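The Laundry Club

How a student robotics club in Drollside chose the most boring chore in the house

26 Mar 2021

When I told my neighbor that I was going to write about a student robotics club, she asked if the robots fight. I had to disappoint her. The students of the Lengyel club in Drollside have a humanoid robot, and since November they have been trying to make it do the laundry.

The club meets on the ground floor of the old Transka building. It is a cold place in winter and the students keep their coats on. There is a kettle, a long table with laptops, and a corner where the robot works next to a washing machine. They call the project Jendatent. I asked three times what the word means and received three different answers, so I stopped asking.

The task sounds small. The robot must reach into a basket on the floor, take one piece of clothing, and bring it to the machine. A person does this while talking on the phone. For the club it has filled one whole winter.

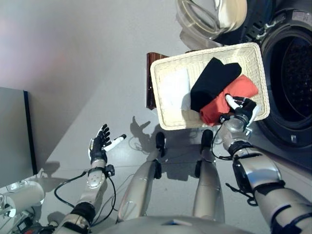 Right hand in the basket, with the washing machine close by.

The students work in pairs. One watches the robot and the other watches the numbers on the laptop, and they change places when somebody gets tired. Every attempt goes into a notebook, also the bad ones. On the day of my visit the notebook had reached attempt 609. The first 100 are written in very beautiful handwriting. After this the handwriting gets worse.

I had expected that the arm would be the difficult part. The students told me it is the cloth. A cup has the same shape every time you look at it, but a shirt is never the same shirt twice. The fingers can close on one layer or on four, or on the shirt and its neighbor together. For this reason they train with only a few pieces and with strong differences in color - white, black and a red that is almost orange. 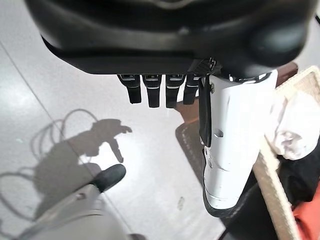
Four black fingers and a white thumb, beside the basket.

Much of the discussion that afternoon was about the thumb. One group wanted it to come in earlier, before the fingers touch the fabric. The other group thought this would only push the clothes down. They argued for a long time, politely, and then they agreed to try both ways and write down the results. I liked this very much. In my own school we would have voted.
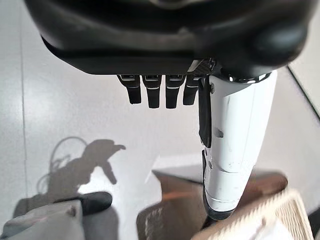 The thumb, subject of a long afternoon's argument.

Money is a smaller worry than I thought. The club spent 368 dollars on its last order of spare parts, and most of it came from a cake sale. Members pay nothing. They are asked only to come regularly and to sweep the floor.

In spring there will be an open evening for parents, and the club would like to show a full load. The plan is to reach attempt 500 of the new series before that - they started counting again when they changed the software. One student told me that her mother already asked if the robot can also match socks. It is on the list for next year.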